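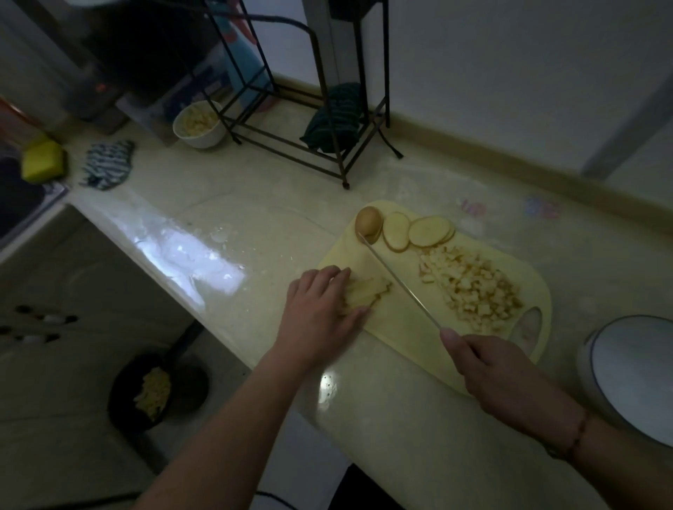
Figure 1. Potato on the board, part sliced and part diced.

Enzymatic browning in cut potato: effect of three household dips
Nesrin Yazıcı and Sinan Kaplan
Submitted 8 January 2025

1. Background
Cut potato darkens when phenolic compounds in the damaged cells meet oxygen in the presence of the enzyme polyphenol oxidase. The reaction is slowed by acid, by salt and by keeping air away from the cut surface. Small canteens such as the one at Nalville often prepare potatoes well before cooking, so a cheap dip that delays browning would be of practical use.

2. Method
All potatoes came from one sack supplied by Taşdemir. Cubes were divided between four bowls: untreated, tap water, dilute lemon juice and dilute salt solution. Each dip lasted 5 minutes. The cubes were then drained on kitchen paper and left uncovered at room temperature. Colour was scored by both authors separately on a scale from 0 (no change) to 8 (dark brown), using a printed card. Where the scores differed, the mean was taken.

3. Results
The untreated cubes darkened first and reached the highest final score. Tap water delayed the change but did not prevent it once the cubes had been drained. Lemon juice gave the lowest scores throughout. Salt solution fell between the two — closer to lemon at the first reading, closer to water at the last. The final reading was taken at 49 minutes.

4. Sources of error
Cube size was not controlled closely, and smaller cubes have more cut surface for their weight. Room temperature was not logged. The colour card was printed on matt paper and looked slightly darker under the ceiling light than by the window; all readings after the first were made by the window. The trial should be repeated in May with the new season's crop, which may have a different enzyme content.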